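Countertop resealing before we rent out the flat, worth it or not?

Home & Renting > Kitchens and Surfaces

catinca_c
Posts: 29

Hello all. I am preparing my late aunt's flat for renting and I would like an opinion from people who did this already. English is my third language, so please ask if something is not clear.

The kitchen has a long light counter, beige, with white paneling on the wall behind. In general it is in good condition. The problem is the line where the counter meets the wall. The old sealant became yellow in some places, and near the window it has a gap where I can push in a fingernail. A man from a company named Hedard came to look and gave me a price of 1,385 for the whole kitchen: remove the old sealant, clean, put new one, and polish the surface. He said that without polishing, the new line will look strange beside the old surface.
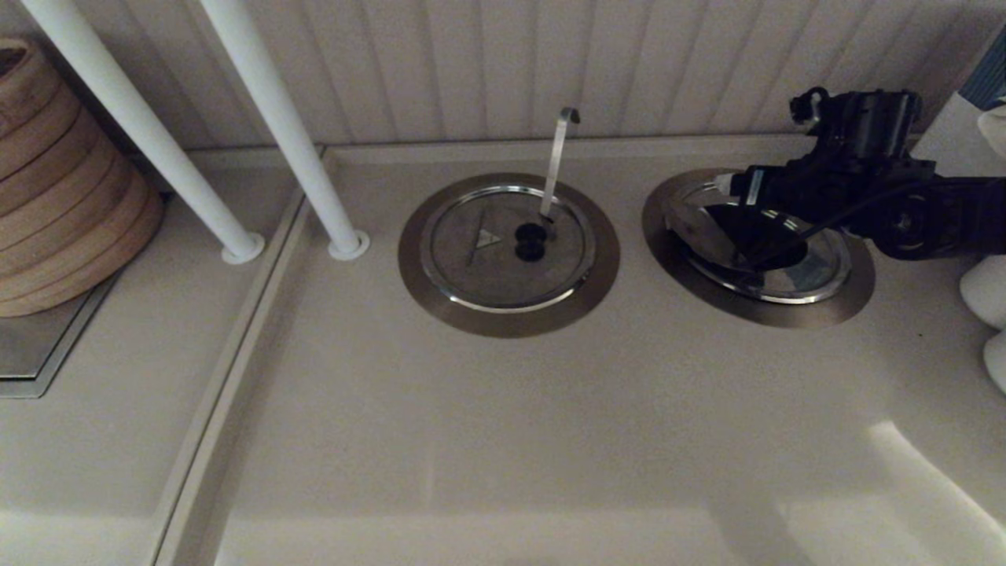
I have a budget of 2,000 for the entire flat and I must still paint the bedroom and change the lock. So if I accept his offer, there is not much left. My question is whether a tenant will notice the difference, or if I can do the sealant by myself and leave the polishing.

Signed, Catinca Cârstea (I know that people here don't use real names, but it feels more polite to me)

oldgrout
Posts: 2,000

1,385 for a bead of silicone and a rub with a cloth? No. Do it yourself. A tube, a scraper, masking tape and one free evening. If it looks bad, pull it out and do it again.

Marrowby
Posts: 70

I don't agree with oldgrout. Putting in the new bead is easy, getting the old one out is what takes the time. If any of the old silicone stays behind, the new one will not stick to it, and by next winter you have the same gap with a tenant in the flat who sends you messages. I would not pay that price either, but I would ask for a quote for the sealing alone.

catinca_c

Thank you both. I asked him this on the phone on Friday and he told me that Hedard does not separate the work. Maybe another firm does. My neighbor gave me the number of Enache, which is a small family business, but they have no free day until April.

About doing it myself, I am a careful person but slow. Is there a sealant that forgives slow people? In the shop they had Gratell and Sanura. Gratell costs double.

oldgrout

Sanura is fine. I have used it in three kitchens. Work in short lengths and being slow stops mattering.

Marrowby

Sanura skins over too fast for a first timer, in my opinion. With Gratell I had enough time to smooth it and then smooth it again. For one kitchen the difference in price is one tube.

oldgrout

One tube if you don't waste any. She will waste some, everybody does the first time.

pia_on_third
Posts: 29

Can I add something on the polishing? I rent, I don't own, so I see it from the other side. When I visit a flat I look at whether the kitchen is clean and whether anything smells damp. I have never in my life looked at how much a counter shines.

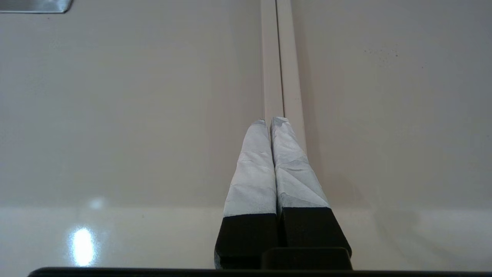
What I did notice in my present place was the fridge door, which opens the wrong way, and that there was only one socket I could use for cooking. If you have money left, I would look at things of this kind first. And paint the bedroom!

catinca_c

This is very useful, pia. I went back in the evening and looked at it like a visitor. There are enough sockets, but the light over the sink is weak and the bedroom has marks from the old wardrobe. I think these will bother a person more than the surface.

Marrowby

Agreed on the bedroom. On the polishing I am in the middle. Wash the counter well with dish soap and warm water first, dry it, and look at it again in daylight. A lot of "dull" is old cleaner that was never rinsed off.

oldgrout

First thing you have said in this thread that I agree with.

catinca_c

I washed it two times, as Marrowby wrote, and the cloth came away gray. Now it looks much better than I expected, so I will say no to Hedard. I bought one tube of Gratell and one of Sanura. I will try both on an old tile, and the one that behaves better goes on the counter.

One more question: how long must I wait before I let water near it? On one tube is written a day, and the man in the shop told me two.

pia_on_third

Go with the longer one. You don't have a tenant yet, so you lose nothing.

Marrowby

Two days, and leave the window open a little. Please post which tube won.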